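Cómo se le enseña a un robot a doblar la ropa

Un robot no sabe qué es una camisa. Para que aprenda a doblarla, una persona tiene que mostrarle la tarea muchas veces. Cada una de esas veces se llama demostración.

Hay 2 maneras habituales de hacerlo. La primera es el control remoto: la persona mueve un mando y el brazo del robot copia el movimiento. La segunda es a mano: la persona sujeta una pinza parecida a la del robot y hace la tarea con ella. Una cámara montada en la pinza graba lo que ocurre delante.

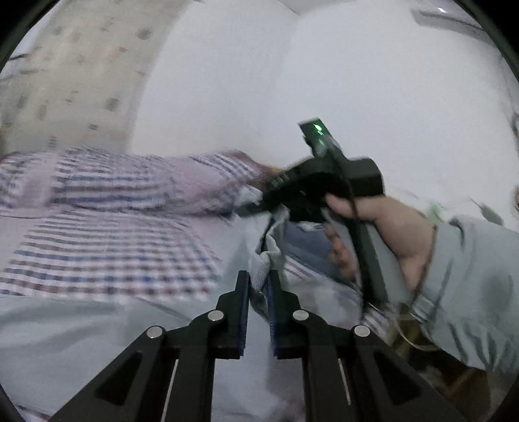
Foto: Archivo Trilico

Las dos puntas negras del centro son los dedos de la pinza. Entre ellas hay un pliegue de tela clara. Por dentro llevan almohadillas con rayas finas en relieve, que aumentan el rozamiento. A la derecha, una mano sostiene otro aparato negro con una luz verde.

La tela es un material difícil. Un cubo conserva su forma al levantarlo; un calcetín cambia de forma cada vez. Por eso una sola demostración no basta. En el taller Bukholm se graban aproximadamente 40 por cada prenda, con la ropa colocada de distintas maneras.

Después, un programa compara las grabaciones y busca qué movimiento corresponde a cada imagen. Esta fase se llama entrenamiento — el robot todavía no toca nada. Al final se prueba con una prenda nueva.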